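Chapter 4
Hanging Storage in Small Rooms

A coat takes up more space than most people allow for. On a hanger it may be only a hand's width deep, but it needs a clear drop beneath it and enough room on either side for someone to take it down. This chapter deals with open rails, the simplest form of hanging storage.

Garments on a rail should be grouped by weight and fabric. Knitted pieces pick up fluff from their neighbours and stretch at the shoulder if the hanger is too narrow.
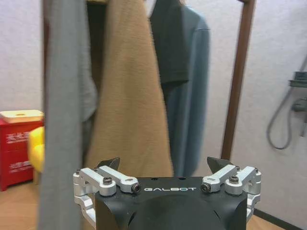 Figure 4.1 Grey fabric and a camel-tan knit on the same rail.

4.1 Placing the rack

Measure the longest garment before choosing a rack. In the Clasley exercise at the end of this chapter, the longest coat is 115 cm from collar to hem. Allow a gap below the hem so that the cloth does not rest on the base.

Next, look at what stands nearby. A rack set close to a sofa saves floor space, but the seat soon becomes a second place for clothes. Leave 60 cm clear on the side from which the rack is used.
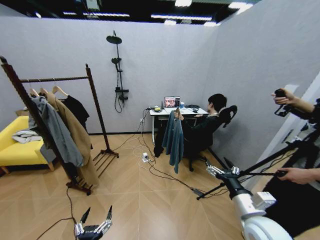

Figure 4.2 Wooden rack beside a yellow sofa, with a desk against the back wall.

Splayed feet spread the load but take up more floor than the rail above them. Draw the feet on your plan, as well as the rail.

Key terms: drop, rail, hem clearance, footprint.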